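Section 4. Setting up your stage on the Halside ticket and door system

This section is for the person at the venue who prepares the show day: the doors, the guest list, the set times and the screens. If you work for the festival office and not for a venue, please read Section 3 first, then come back to step 5.

Before you begin

You need the following things at hand:

— your venue login, which was sent to you by the festival office
— the contract rider of every act that plays on your stage that day
— the legal capacity of your room, as written on your fire certificate
— at least one scanner per door, fully charged
— the guest list, if you have already received it from the artists

Please use a laptop for the set-up. The telephone version can show the plan and change the set times, but it can't create a door or close a night.

4.1 Create the show day

1. Log in and open the page Stages. Choose your venue from the list. If you can't find it, your account is still waiting for approval, and you should write to the festival office.

2. Press New day. The system asks for a date and proposes the opening time of last year. Check it carefully. Many venues accept the old time without reading it.

3. Enter the capacity. Type the full legal number, with staff and artists included. Halside takes away the working places later, in step 5. One of our test venues, the Bundbridge hall, has a legal capacity of 167, and you will meet this number in the screens of this guide.

4. Choose the type of entry. "Pass first" means that people with a festival wristband enter before those with a single ticket, until the quota is full. "Mixed" means one line for all.

5. Open Working places and enter how many persons will be in the room for work: bar, sound, light, security, artists and their company. The rest is shown in green as Places for public. It can't be changed by hand.

6. Press Save day. The day receives the status Draft and is not yet visible to the public.

Note. You may copy a day to another one with the button Duplicate. The set times are copied too, but the guest list is not.

4.2 Divide the places

The places for public are divided into three parts: passes, single tickets and guests. When you open the page for the first time, everything is in passes.

1. Move places to single tickets first. Write the number in the field and press Enter. The slider gives the same result, but it is difficult to stop it on the exact place.

2. Move places to guests. At Bundbridge, the guest part is 71, because three of the acts come from the town and bring their families. Most rooms will need much less.

3. Look at the line Remaining. It must show zero. If it shows a negative number in red, you have given away more places than you have, and the day can't be published.

Caution. Do not reduce the single tickets after the sale has started. The system allows this, but it does not cancel the tickets that were sold. You would then have people at the door with a valid code and no place for them. Call the festival office before you make such a change.

For outdoor stages with a capacity of more than 1,000, the division must be confirmed by a second user. The second user receives a message and has to log in with his or her own account. Two windows open under the same name will not work.

4.3 Enter the set times

1. Open the tab Running order and press Add act. Begin to type the name of the act; the system searches in the artist register of the festival. If the act does not appear, do not create it yourself. Send the exact spelling to the office, including capital letters and accents.

2. Enter the start and the end of the set. Leave the changeover empty. Halside calculates it as the time between two acts and shows it in gray.

3. If the changeover is shorter than what one of the riders asks, a yellow triangle appears beside the act. You can publish with the triangle, but please talk to your sound engineer first. A band with its own drum kit and a table full of keyboards needs more time than a singer with one guitar, and the system does not know the difference.

4. For acts after midnight, keep them under the same show day. A set at 1:15 in the night from Wednesday to Thursday still belongs to Wednesday. This is the most common mistake in our support mail.

5. Press Lock order when all is agreed. After this, every change sends a message to the artists of the day. So please lock late, and change as little as possible afterward.

Example of a running order, as it was used for the test on 7th October:

Doors 7:00 p.m.
Hettiarachchi Trio 7:45 to 8:25 p.m.
Warari 9:00 to 9:50 p.m.
Late set 10:30 to 11:30 p.m.

4.4 The guest list

Every act has its own link to fill in the guests. The artist manager opens the link and writes first name, family name and the number of persons, which can be no more than 2 per line. The link closes by itself at noon on the show day.

1. To see the list, open Guests and choose the act or All acts.

2. To add a late name, press Add by venue. Your own name is saved next to the entry, so that the door team knows whom to ask.

3. To refuse a name, press the small cross. The artist will see the line in gray with the word "refused." Add a short reason if you can, it avoids many telephone calls.

Names with a hyphen can be searched with or without it. If you look for Audrey-Anne Marchand, who manages the artist office, you will find her under "Audrey," "Anne" and "Marchand." But the search does not forgive a wrong first letter.

4.5 Prepare the scanners

1. Switch on the scanner and wait until the blue bar stops moving.

2. Choose your venue, then the door. Every scanner must be connected to one door only. If you move a scanner from the main door to the side door, change the door in the menu also, otherwise the count of each door will be wrong.

3. Scan the test code which you find on the last page of the venue pack. The screen must become green and show the word TEST. This scan is not counted.

4. Switch off the wireless network for a moment and scan the test code again. The scanner must accept it also without network. It keeps the scans in its memory and sends them later.
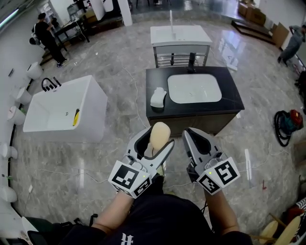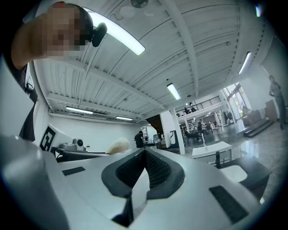

5. Put the brightness of the screen to the maximum. After dark you may lower it again, but never use the automatic setting. Under stage lights it jumps up and down, and the door person can't read the name.

Caution. Two scanners without network do not know about each other. The same ticket can pass once on each of them. If the network is down for a longer time, keep only one door open.

4.6 Publish the day

Go back to Stages and press Publish. The status changes from Draft to Public, and the day appears in the festival program after a few minutes. Check the page as a visitor would see it, in a private window, and read every name aloud one time.

If something is wrong, press Withdraw, correct it and publish again. Tickets already sold stay valid.

Questions about this section go to Shirley Cloutier at the venue desk. From February, the desk also answers in the evening. Please write the name of your venue in the subject line. Closing the night and the bar report are explained in Section 5.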